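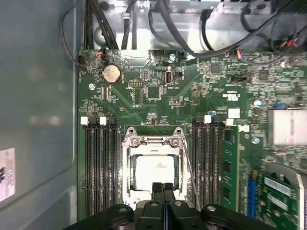 Nuestro proyecto nació de una pregunta bastante sencilla: ¿cuánto hay que enseñarle a un brazo robot para que desmonte un ordenador de sobremesa sin romper nada? Lo hicimos entre dos, Eifion Gittins y Nest Trevor, en el taller de electrónica del centro Olcombe, de septiembre a final de curso, y en lugar de programar cada trayectoria decidimos guiar el brazo por control remoto y grabar lo que hacíamos. De todas las tareas posibles nos quedamos con la zona del procesador. La tapa blanca del zócalo es una pieza muy agradecida para aprender: destaca mucho sobre el marco plateado, está en el centro de la placa y los dos dedos negros de la pinza se distinguen perfectamente al acercarse. Lo difícil viene de los lados, porque las ranuras de memoria quedan a izquierda y derecha y la palanca metálica baja en diagonal justo por donde a uno le apetece girar la muñeca.

Material

Usamos un brazo de seis ejes que en el taller llamamos Mikano, con una pinza de dos dedos y una cámara pequeña en la muñeca. Para moverlo teníamos dos opciones: llevarlo con la mano, con los motores sueltos, o manejarlo con un mando desde la mesa de al lado. El programa de grabación se llama Trotine, lo escribió la promoción anterior y nosotros le añadimos dos cosas: un pedal para marcar el principio y el final de cada demostración, y una tecla para descartar la última toma (¡la tecla más usada del curso, con diferencia!).

Guiar con la mano o con el mando

Empezamos guiando con la mano y nos encantó. El brazo pesa poco, se lleva a donde uno quiere y a los diez minutos ya salen movimientos limpios. El problema apareció al mirar las grabaciones: en muchas se veían nuestros propios dedos delante de la cámara, y luego, cuando el robot trabaja solo, esos dedos no están. Eifion probó a sujetar el brazo más arriba, por el codo, y mejoró algo, pero se perdía precisión en la punta, que es donde hace falta.

Con el mando pasó lo contrario. La primera tarde fue un desastre. Nest tardaba tres minutos en una aproximación que con la mano se hacía en quince segundos, y además la imagen de la muñeca engaña: cuando la pinza está cerca se ve enorme y cuesta calcular la altura que queda hasta la placa. Lo que nos salvó fue bajar la velocidad máxima y separar el movimiento en dos tiempos, primero colocarse y después bajar. A partir de ahí empezamos a disfrutar. Hay un momento en que dejas de pensar en los ejes y piensas solo en la pieza, y es una sensación estupenda.

Grabamos 300 demostraciones válidas, todas con el mando, repartidas en 12 sesiones. Las de mano las guardamos aparte para comparar.

Cómo era una demostración

Cada toma empezaba con el brazo en una posición distinta por encima de la caja. Al principio salíamos siempre del mismo sitio, y el modelo aprendía el camino de memoria; bastaba mover la caja un par de centímetros para que bajara donde no debía. Desde la tercera sesión, antes de pisar el pedal, el que no llevaba el mando desplazaba o giraba un poco la caja. Después venían la aproximación, una pausa corta sobre la tapa, el descenso, el cierre de la pinza y la retirada en vertical.

La pausa fue idea de Nest y al principio parecía tiempo perdido – luego resultó ser el cambio que más ayudó. En ese instante la cámara está quieta, la tapa se ve entera y el modelo tiene una imagen buena para corregir antes de bajar.

Los cables fueron otro tema. Son oscuros, cruzan por la parte de arriba y cambian de forma cada vez que se mueve la caja. Pensamos en sujetarlos con bridas y al final los dejamos como estaban, porque en un ordenador usado nadie te los va a peinar antes. Sí acordamos retirarnos siempre hacia arriba y nunca hacia atrás.

Resultados

Hicimos las pruebas un martes, con diez intentos para cada modelo. El entrenado con las tomas de mando levantó la tapa en ocho; el de las tomas de mano, en tres. Los dos fallos del primero fueron iguales: la pinza bajó ladeada y cerró sobre el borde del marco. Hay que decir que las tomas de mano eran muchas menos, así que la comparación no es del todo justa y nos gustaría repetirla con cantidades iguales.

Lo más bonito fue ver al robot hacer la pausa. Se coloca, espera un poco, corrige y baja, igual que Nest.

Lo que queda pendiente

La palanca del zócalo no la conseguimos. Abrirla pide empujar hacia abajo y hacia un lado a la vez, y con nuestro mando no se siente la fuerza que se está haciendo. La profesora Chareonsuk nos sugirió medir la corriente de los motores y convertirla en vibración, y tenemos el montaje a medias. También queremos intentar los módulos de memoria, empezando por soltar las pestañas blancas de las ranuras. Las grabaciones y la versión de Trotine con el pedal están en el ordenador del taller, en la carpeta del proyecto, para quien quiera seguir el próximo curso.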